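Home Organization, Evening Course
Handout for session 4: Filling an empty shelving unit
Teacher: I-hsuan Kan

Please read this before you come on Thursday and bring your own measurements.

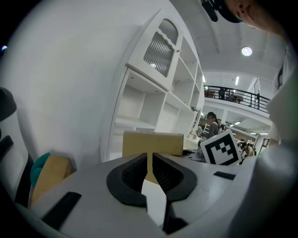
Last time we finished with sorting. Everybody should now have things in groups, and a box for what has no group yet. Today we speak about the shelves. Many people believe the work begins when the things go in, but I ask you to wait a little and look at the unit while the cubbies are still bare. It is the best moment to measure, and it does not come back very soon.

1. Measure the inside

Write down width, height and depth of one cubby, always from inside to inside. The outside number in the catalog does not help you. In my own unit at home the inside width is 352 mm, and I once bought baskets of 360 because I trusted my eyes. They are still in the cellar.

Measure also the depth of the cabinet part, if your unit has one. A door with a knob needs free space in front of it when it opens, so do not plan a basket or a chair there.

2. Closed part and open part

A unit with a door on one side and open cubbies on the other gives you two kinds of storage. Use them differently.

Behind the door: papers, chargers, medicine, candles, all the small things that look untidy even when they are in order. Fluted glass hides the details but it lets colors come through. A red packet directly behind the glass will be seen as a red spot. Put such packets at the back.

In the open cubbies: things you take every day, and things you like to look at. One kind of thing per cubby is enough for the first week.

3. The order of filling

Heavy things go to the bottom first. Then the cubbies between your hip and your eyes, for daily use. The top is for August things, as Nazareno Parisi called it in our last group - fans, beach towels, what you need one month in the year.

Leave two or three cubbies free. You will want them later.

4. The cardboard box

Keep one box on the table near you while you work. What you cannot decide in one minute goes inside. When the shelves are done, write the date on the box and open it again after two weeks. Please do not put the box itself in a cubby, then it stays there for years.

Homework

Draw your unit on squared paper, front view only. Write one word in each cubby. Scale 1:10 is good. Bring the drawing and a pencil, not a pen.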